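Flultetard Bottle Divider Sets
Transit and storage dividers for glass bottles

Product code: Wi 37
Supplied by: Rasville Packaging, Brondanport
Page updated: May 23, 2022

Flultetard dividers are slotted board inserts that keep glass bottles apart inside an outer carton. Each set is supplied flat and is put together by hand without glue or tape. The board is double-wall, unbleached and uncoated. It can be recycled with ordinary cardboard.

Specification
Cell layout: 2 x 3
Cell opening: 95 mm square
Divider height: 140 mm
Board thickness: 6 mm
Sets per pack: 50
Outer carton: sold separately

Fitting
Stand the long strip on its uncut edge with the slots facing up. Lower the short strips into the slots until the top edges are level. Place the set in the carton and press the corners down to the base. A pad is required below the bottles for road transit and above them if cartons are to be stacked.

Choosing a size
Measure the bottle at its widest point, including any label or sleeve, and allow 3 mm on each side. Height is less critical. The divider should reach the shoulder of a standard wine bottle, and the neck may stand clear provided the carton is tall enough to close without touching the closure.

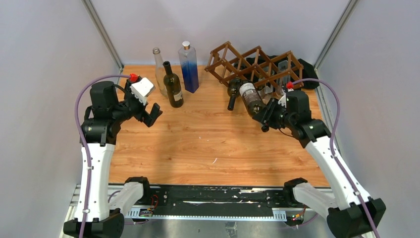 Mixed loads need more care than loads of one bottle type. Cells are all the same size, so the widest bottle sets the layout and narrower ones need a sleeve. A clear glass bottle that widens towards the base, like the leftmost one at the back of the table, should be measured low down, as a reading taken near the neck will be too small. The dark green wine bottle beside it has rounded shoulders and can be measured on the body.

Storage and ordering
Keep packs flat and dry. Orders placed before the end of June are charged at the present price list. Part packs are not supplied.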